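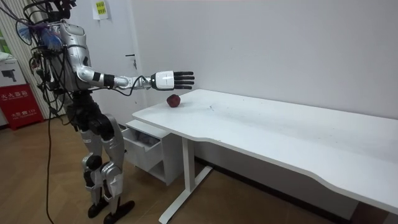

What do we use to get the gray scuffs off the white desk top?
Warm water with a drop of dish soap on a soft cloth, then a second cloth with plain water, then a dry one. The Fludix cleaner goes on only for marks that are still there after that, and only after trying it on the underside of the top first.

Notebook, furniture room, Tuesday

Started 8:40. Plan for the day was the long desk and the small cabinet with the drawer. The metal shelving waits until the Steiner brackets come.

Desk first. It's the one with the wavy front edge and the T-shaped metal leg at the left end. Went over the top with a flashlight held low from the window side, which shows marks much better than the ceiling lights do. Most of what I found is gray smudging, faint, spread over the middle. A few tiny dark specks too. I tried a fingernail on one of the specks and it didn't move, so I'm calling it damage or a flaw in the surface until someone shows me otherwise. I didn't try a blade on it. Ashraf asked about a melamine sponge. I'd rather we didn't, it dulled a patch on the old Skedon table and you can still find that patch if you know where to stand.

Checked the top for level along its length. Left end is high by a hair. Wound the foot on the T leg in one turn, checked again, fine. The flat bar at the bottom has to sit fully on the floor before the level means anything, and this morning it was half on a cable cover. Moved the cover.

The inward curve in the front edge is where people lean, and it's the place to look for wear first. Nothing there yet that I can feel with a thumb.

Asset tag for the desk is 1,196 in the book. The sticker has come off, so I wrote the number in pencil under the top at the left end. Syahrul is going to print new ones.

10:15, cabinet. Plain white, boxy, one shallow drawer with a small black knob, open space underneath, legs. The book has it as 3,052 and calls it a nightstand. I've been calling it the bedside cabinet and I see Ashraf wrote "side drawer" on the April sheet, so that's three names for one piece. Let's go with bedside cabinet from now on. 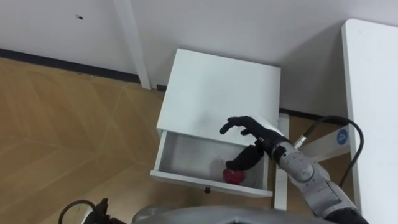 Bedside cabinet, drawer open, with the small red object inside.

Drawer notes. It had been binding on the right runner last week. I took it out, wiped both runners, found grit in the right one, wiped again. Put a little paraffin wax on the runner and none on the left, to see if there's a difference. After that it ran in and out without catching, empty. With 200 g in the front it still ran well. I haven't tried it heavier than that.

The knob was turning in its hole. Screw was short of tight by half a turn. Tightened by hand with the stubby driver and stopped as soon as it held, as the front panel is thin and I don't want the screw head pulling in. If it works loose again, put a washer behind it. There are M4 washers in the Tolwood tin, second shelf.

Smudges on the cabinet top are the same gray as on the desk. Same cleaning for both, soap and water, see the top of the entry.

Ashraf says the cabinet should live by the corner, with its back to the wall and the trim post behind it. I had it closer in under the left end of the desk. Either is OK for me but there has to be room for the drawer to come all the way out. Under the desk you also have to watch the foot bar with the broom. Leave a strip of floor showing between the two pieces wherever it ends up, so the dust can be got at along the baseboard.

Floor: swept before lunch. Swept along the boards and then again across them, as the pattern holds dirt in the seams whichever way you go. No mop today. The last time we mopped I put down too much water and it took the whole afternoon to dry.

Lunch, then an hour lost looking for the long level. It was in Syahrul's car.
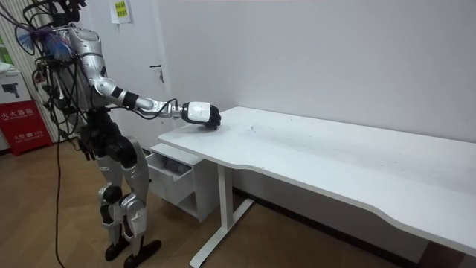
Page last changed: Tuesday, 4:50 PM, S. Manurung (fixed the tag numbers)

2:00, back on the desk. Did the soap and water pass on the front half, from the left end toward the right, in strips as wide as the cloth. Changed the water once. Didn't get to the back half along the wall. Whoever takes that, please work from the wall side toward you so the dirty water doesn't run down behind.

The left front corner gets touched more than any other part of the top. I'd like to keep an eye on it and compare in a month. I marked it on the sketch taped inside the back cover, corner A. The dip in the middle is B. The far right end is C.

Things to buy or find:
soft cloths, pack of 11 if they still sell it that way
dish soap
felt pads for the cabinet legs, round, the small size
pencil for this book, the one on the string is down to nothing

Left for tomorrow:
back half of the desk top
felt pads if they turn up
check the T leg foot again after a night of standing
empty the drawer and sort what's in it, gray parts box is the right home for most of it

Syahrul, the key to the supply closet is on the hook again. I had it in my apron.

Stopped at 3:30.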